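4.3 Preparing the cell for fragile items

Applies to two-arm Firnness benches fitted with the black extrusion frame. Read section 4.1 (isolation) first.

1. Set both arms to HOLD before reaching inside the frame.
2. Place the rack towards the back of the worktop, with the board flat inside it.
3. Load the board. Leave a finger's width between items.
4. Route arm cables outside the path of travel.
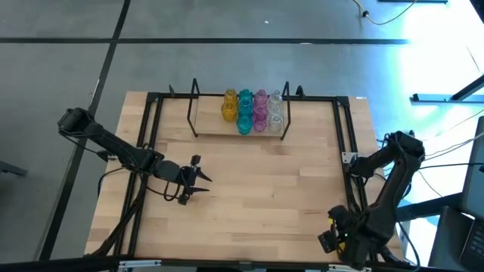 Layouts are recorded on form 36 and signed by the cell lead. Use the same layout for every run in a batch, or the results cannot be compared. Grouping by colour is the preferred scheme for glass: two rows of four, with amber, turquoise, pink and clear vases running left to right, can be checked at a glance from the operator's side. Park any arm not in use low and near its own rail.

CAUTION: Do not lean over the frame while either arm is powered.

5. Select the FRAGILE profile. Check that the force limit reads 200.
6. Jog the first arm towards the rack at the slowest speed - never start from a stored position.
7. Stop short of the glass and check the wrist view. 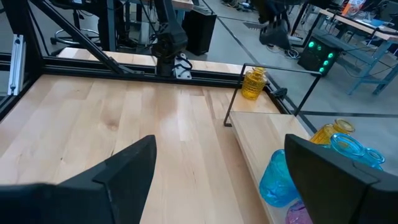

Clearance is judged from the wrist view and confirmed by eye from outside the cell. Both checks are required. Look past the nearest item, as glass overlaps at low angles: a yellow vase partly hidden by turquoise pieces must be treated as one obstacle until the arm has moved to a clearer angle. The raised edge of the board also counts as an obstacle.

NOTE: Inspect the finger faces every 2,000 cycles. Report chips or cracks to Luminița Pop before the next run.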